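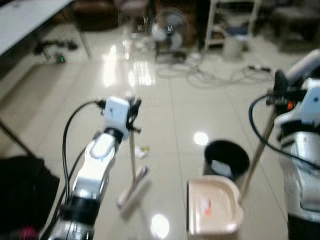

August
By Ginevra Piras

Housekeeping Course, Unit 4: Dry Cleaning of a Hard Floor
Notes for the trainees of the Sala training house

In the last unit we spoke about carpets. Today we go on with hard floors, and especially with glossy tile, because most rooms in the Kimmont building have it. Please read these notes before you come to the practice hour at 10.

1. Why we begin dry

Small scraps of paper, crumbs and bits of packing must be removed before any water touches the floor. When a crumb becomes wet it breaks, and then you are pushing a paste from one tile to the next. The grout line is lower than the tile and keeps everything that you push into it. So first collect, then wash. In the exam practice I see many trainees who take the bucket immediately, and I understand it, they want to be quick. They lose more time afterwards.

2. Preparing the room

Walk once through the room with empty hands. Look under the tables and beside the shelves. Lift from the floor what can be lifted: bags, cloths, shoes. Cables stay where they are if they are plugged in. You do not unplug the equipment of another person, and you do not pull a cable to the side with the tool. Go around it, and clean close to it by hand.

A standing fan must be switched off during this work. It moves the light pieces faster than you can follow them.

Put the wastebasket near the place where you will finish, with the bag already in it. The edge of the bag should be folded over the rim, otherwise it falls inside with the first load.

3. The tools

For this unit we need a long-handled tool to push and a long-handled dustpan to receive. On smooth tile a floor squeegee can be used dry for bigger pieces, such as paper and plastic. For fine dust it is not good, there you take the soft broom. Check the blade with your finger before you start. If it has a cut, it will leave a line of dirt behind, always in the same place.

The long handle is for your back. If you are bending, you are holding it too low. 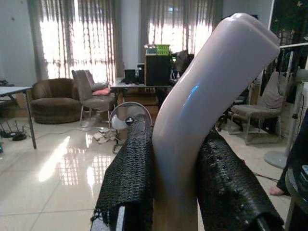
4. Using the light

A glossy floor shows you its dirt when you look toward the window. Stand so that the daylight comes in your direction and the reflection lies on the tiles between you and the glass. Each small piece makes a dark point in the bright part. Then change your position and look again, because the part which was bright is now dull, and the opposite. With thin curtains you can leave them closed, the light which passes is enough and it does not hurt the eyes.

5. The movement

Work from the walls to the middle, and from the far side to the door. Use short pulls and keep the blade on the floor until the end of each pull. Lay the dustpan flat, with its front edge tight to the tile, and bring the piece to it. The pan does not go hunting for the piece — this is the most common mistake in the first week. When the piece is over the edge, tilt the pan back a little and carry it low to the wastebasket.

Empty the pan often. A piece that stays inside will slide out again when you put the pan down at an angle.

6. Homework

Read pages 123 to 181 in the Drekum manual. The table of floor types on page 233 is useful also for Unit 5. Write half a page on this question: in which order would you clean a room with one sofa, two tables and an open shelf, and where would you put the wastebasket? Bring it to the next lesson.

Contact: Ginevra Piras, Sterkumar Training Office, Sala | © Sterkumar | Back to top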